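We use cookies to remember your login and your saved threads. By continuing to browse you agree to our cookie policy. OK

Wernby Neighbours Help > Home > Sorting and Storage

How do you sort a pile of small product boxes without losing your whole table?

Posted by Reshma Ntuli, 30 September 2021

Hi all! Long-time reader, first proper post. I have a lovely problem and I'd love your ideas.

My aunt has moved into a unit in Vonville and left me in charge of her bathroom cupboard, her dresser and the sideboard in the hall. She never throws out a box. Face cream boxes, tea boxes, the little cartons that light globes come in, chemist boxes with the leaflet still folded up inside, all of it. Plenty of them still have the thing in them and plenty don't, and from the outside you honestly can't pick which is which until you lift them. I've been bringing them home in shopping bags and tipping them out on the dining table, and then we can't have dinner, so they go back in the bags all mixed up and I start again the next arvo.

What I'd like to know:

- Do you sort by size, by what's in them, or by who they're going to?
- Is there any point keeping empty boxes at all? Some are really beautiful and I feel a pang.
- What do you put underneath so the corners don't get scuffed? Our table is rough old timber and it catches on everything.
- How do you store the keepers so I can see what they are without pulling the lot out?

I've got one hall cupboard with 25 cm between the shelves, one shelf to spare in the laundry, and a heap of enthusiasm. My aunt wants a share of it back once it's sorted, mostly the creams and the soaps, and my cousins have put their hands up for the rest. I don't mind if it takes me well into October, I'd just like to be able to eat at my own table while it's happening.

Thanks in advance, you're a clever bunch!

14 people found this thread useful

dot_in_mutema

Chuck the empties. Flatten them, yellow lid bin, done. You will not miss them. I kept shoe boxes for years and all I ever used them for was more shoe boxes.

Gun-woo Ra

Oh, I love this sort of job! I did my parents' place in Coetzee last year and by the end I was looking forward to it every evening (my wife was looking forward to it less). I'll go through the way I did it and you can pinch whatever suits.

First up, get off the dining table. It's the wrong spot. You need somewhere that can stay in a mess for a few days, and for most of us that's a spare bed, a daybed, a bench seat or the end of the couch that no one sits on. If you've only got a table, use a card table or an old door across two trestles, and shove it against a wall. The main thing is that you can walk away from it in the middle and come back to it just as you left it. I used the foot of the spare bed, with a tray for anything with a lid I didn't trust.

Then put a cloth down. Not plastic, it slides all over the place. A thick cotton throw or an old bedspread is perfect, and if it has big stripes you've hit the jackpot, because the stripes are your sorting lanes! I mean it. Reds for keep, greens for family, yellows for the op shop, whatever colours you have. You can see from the doorway where you're up to. My nieces worked out the system in no time and started filing things for me, mostly correctly.

The order I go in:

1. Lift and shake

Pick each one up and give it a gentle shake. Anything that feels empty goes straight to one end. Don't open it yet. Opening is where the time goes, you start reading leaflets and then it's dark outside. I timed myself one night and got through 91 boxes before the kettle had gone cold, and the night before, when I'd been opening as I went, I'd managed 19.

2. Stand them up with the print facing you

Tall boxes go upright like books, and the small cubes sit in front. The plain white cartons are the tricky ones because they all look alike from a metre off, so turn them until you've got the side with the writing on it. If a box has a strong colour or a bit of foil, use it as the marker for its group. You'll find your eye jumps straight to it. I had an orange tea box that marked the end of the kitchen row for a fortnight and I still feel fond of it.

3. Check the dates and the seals

Creams, sunscreens, medicines, anything for eyes. The date can be on the end flap, on the base, or stamped so faintly that you need a torch held sideways. Anything medical that's past it goes back to the chemist, they'll take it off your hands. Don't tip it down the sink. If you can't find a date at all and your aunt can't remember buying it, I'd let it go. Soap is a different story, soap lasts for ages, and old soap in a drawer makes your jumpers smell terrific.

4. Make your groups on the cloth
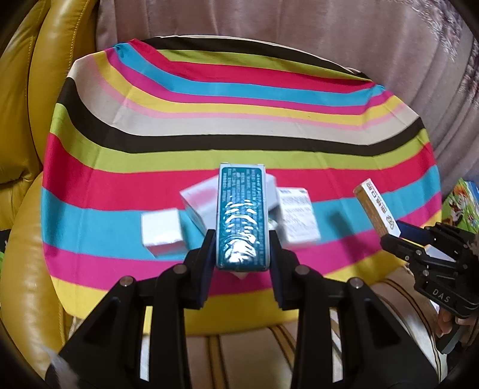 5. Pick your nine

Now for the pretty empties, and I'm going to disagree with dot a bit (sorry dot!). I think you should keep some, with a limit. Mine was nine. I laid all the nice ones out and chose nine, and the rest got flattened that same night before I could change my mind. A box in a really good teal with a silvery wavy pattern on it would make my list every time, and so would anything with a lift-off lid. They're brilliant for birthday presents, for spare buttons, for seeds, for the keys you can't identify but don't dare throw away. Plain white ones I only keep if they're sturdy, and then I let the kids draw on them.

6. Put them away label out

For your 25 cm shelf, I'd use shallow open trays, nothing with a lid. Stand the boxes in a single row with the printed side toward you. If one's too tall, lay it on its side at the back with the end flap showing, and write on the flap in pencil. Don't stack more than two high. The moment you go three high, the bottom one becomes a box you never see again. Keep the laundry shelf for the cousins' stuff so it's near the door when they drop round, and put each cousin's name on a bit of masking tape along the shelf edge. Name on the shelf, not the box, then you can shuffle things between them without any peeling.

For your aunt's share I'd do one bag and take it over while you're still going. It's so nice to hand something back early. My mum got a bag of hand creams from me in the first week and rang up thrilled, and then she remembered three other drawers, so be warned!

Oh, and about the scuffing. If the corners are already a bit furry, rub them lightly with the back of a teaspoon. It presses the card flat again. Works better on the matte ones than the shiny ones, go gently on foil, it can lift.

Have fun with it and please post how you go, I'd love to hear what you found in that sideboard.

31 people found this helpful

pegs_and_all

Agree with the cloth. Any old doona cover will do if you haven't got a throw. I'd only add, take your rings off, I snagged a good bedspread on mine.

Also you asked whether to sort by size or by who it's going to. By who. Size only matters at the very end when you're fitting it on the shelf. I sorted my sister's by size first and had to do the entire thing twice.

Light globes, check the fitting before you hand them on to anyone. Half of mine were bayonet and my daughter's place is all screw-in.

6 people found this helpful

Reshma Ntuli

You are all wonderful. The spare bed has been cleared and I've dug out the brightest bedspread in the house. Gun-woo, I'm pinching the nine rule, though I already have my eye on eleven. Dot, the light globe cartons are flattened and in the bin, just for you! And pegs, rings are off. I'd already started sorting by size, so you've saved me there.

First bag goes to my aunt this weekend. The sideboard is next and one drawer is stuck, so I'll probably be back with a separate thread about that.

Comments (4) | Share (12) | Save this thread

Get the Wernby Neighbours newsletter once a month. Enter your email to subscribe. You can unsubscribe at any time.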